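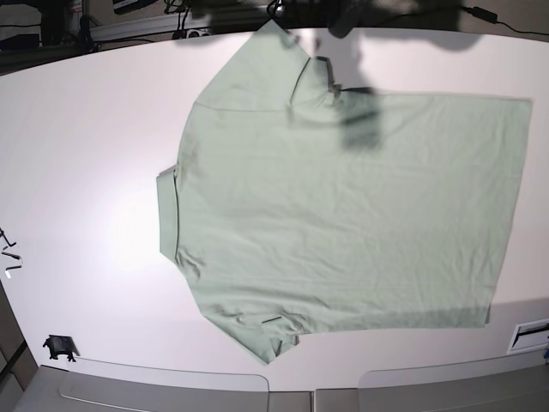 Nollness Parish Hall Users' Group
Minutes of the meeting held July 7, 2018 in the small room

Present: Adaeze Balogun (chair), B. Pryce, H. Lovell, T. Osborne, J. Marsh (minutes)
Apologies: R. Keane, S. Whitlock

1. Minutes of the last meeting
Agreed, with one correction. Under item 5 the Natport bus stops at the church, not at the school. Signed by the chair.

2. Matters arising
The side gate has been rehung. It still catches at the bottom and HL will plane it.
The piano tuner has been paid. He recommends moving the piano off the outside wall before winter. Left until the storage cupboard is sorted out.
No reply yet from the council on the street light. BP to write again.

3. Money
Balance at the bank stands at £504 after the water bill. TO pointed out that this does not include hire fees owed by the dance class, who have been sent a second invoice. It was agreed to keep the hourly rate as it is until the new year and look at it again then.

4. Roof
Two quotes received for the flat roof over the kitchen. Adebisi Roofing would strip and re-felt the whole section. The other firm would patch the corner by the downpipe and would not guarantee the work beyond a year. The meeting preferred the full job but cannot pay for it out of the balance. AB has found a small grants scheme which gives up to £1,000 to village halls and will fill in the form. BP to ask Adebisi Roofing whether the price can be held until the end of August.
In the meantime the bucket stays under the hatch. Whoever locks up should empty it.

5. Summer fair
Pitch plan passed round. The cake stall moves nearer the kitchen door as people complained of the walk last year. Clothes stall to go in the main hall, not outside, whatever the weather. Donations are to be clean and can be left in the porch on the morning of the fair. No shoes or bedding this time.
TO asked for a proper float for each stall and will make them up the night before.
JM to print posters. BP will put some up in Natport.
Teas: HL has enough helpers for the afternoon but would like 2 more for washing up.

6. Kitchen
The urn has been descaled. The left-hand oven ring is out again and has a label on it. Users are reminded to take their own milk home. The Ulia choir have asked if they may keep a box of mugs in the tall cupboard. Agreed, provided it is labelled and goes on the bottom shelf.

7. Bookings
The playgroup wants to start half an hour earlier from next term. This runs into the keep fit session. AB to speak to both and report back.
A request for an evening party was turned down as music would have gone on past eleven.

8. Any other business
HL asked who has the second key to the meter cupboard. Not known. All to check at home.
JM said the noticeboard glass is cracked. TO to get a price.

Next meeting in August, date to be confirmed by the chair.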